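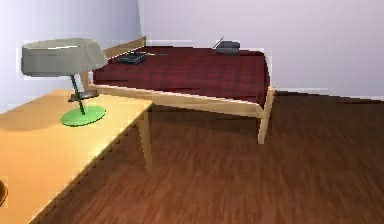

Elsa Heinonen told me she'd rather lose the vote than hold it behind a locked door, and she very nearly got to do both on Monday night. The Drurkosgate council spent two hours arguing over whether people can keep speaking in person at budget hearings, or whether they should have to send in their comments ahead of time.

I sat through the whole thing (my back is still mad at me) and it got loud. Mayor Tuulikki Nieminen wants written comments only until the fall. She says the June hearing, when 36 people signed up to talk and the meeting ran past midnight, was "no way to run a town." Heinonen handed over a petition with 1,153 names on it asking her to drop the idea. A rival petition backing the mayor has 472.
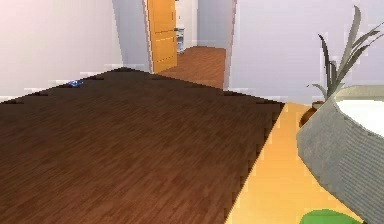

Computer rendering of an interior with dark and light wood-tone flooring.

So where does that leave us? The council put off the decision and asked the town attorney for an opinion first — the same attorney who was asked for one in the spring and still hasn't turned it in. Nieminen told me on her way out that she isn't backing down, and that people with jobs and kids would find it easier to write in anyway. Maybe so! But the folks in the Karppinen Street group I talked to afterward were already planning to bring signs to the next meeting, which starts at 7 p.m. Sign-up sheets go out half an hour before that.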